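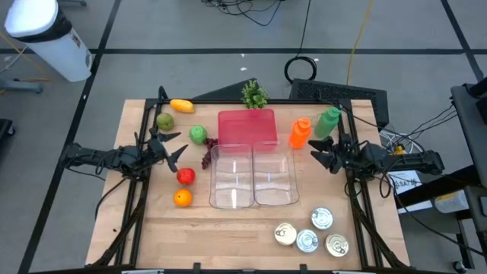

Herkell home blood pressure monitor, upper arm type. Had it since November, use it mornings and again before bed. Writing this quick between shifts so bear with me.

Short version: good, not great, I'd buy it again at the sale price.

Setup took no time. Batteries in, set the clock, done. The cuff is the best part. Stiff enough to get on one-handed, which matters if you live alone. My old Politis had a floppy thing that slid to the elbow every single time.

Screen is big. Numbers readable without glasses. Backlight goes off too fast though, and you can't change it. I looked in every menu.

Readings: took it along to my checkup at the Skaminbridge clinic and the nurse, Sharon, did hers right after mine. Top number was 2 points apart. Fine by me. Left arm only, sitting down, feet flat. If you cross your legs it goes up, don't do that and then blame the machine like I did the first week.

Memory holds 100 readings per user, two users. Then it starts writing over the oldest without a warning. Lost most of my first month that way. Write them down or use the app.

The app. Ugh. Wants an account, wants your location, dropped the Bluetooth twice while I was typing this. Export works, but the file comes out with the dates in the wrong order. My doctor's office just wanted a printout anyway so I copied them by hand.

Noise: pump is quiter than the Politis. Won't wake anybody in the next room.

Irregular beat symbol showed up a couple times. Called the office, they had me come in, all fine. Don't sit there googling it, just call.

Gripes: the case is thin, the tube kinks if you fold it teh way the leaflet shows, no power adapter in the box. Large cuff sold separately and was out of stock when I checked. Measure your arm before ordering.

Four out of five. Would be more with a decent app.

Comments (3)

Munther Bataineh
Same trouble with the app. Delete the pairing on the phone first, then pair again. Held up for me since.

Genowefa Laskowska
Does the large cuff fit the older model too? Mine is the one with the gray button.

Tamer Hijazi
Genowefa, no, different plug. I tried it and had to send it back.

Related reviews
Urnitz ear thermometer, second look
Weekly pill organizers: which lids stay shut
Politis finger oximeter
Heating pads with auto shutoff

Contact | Copyright Skaminbridge Health Shelf | Back to top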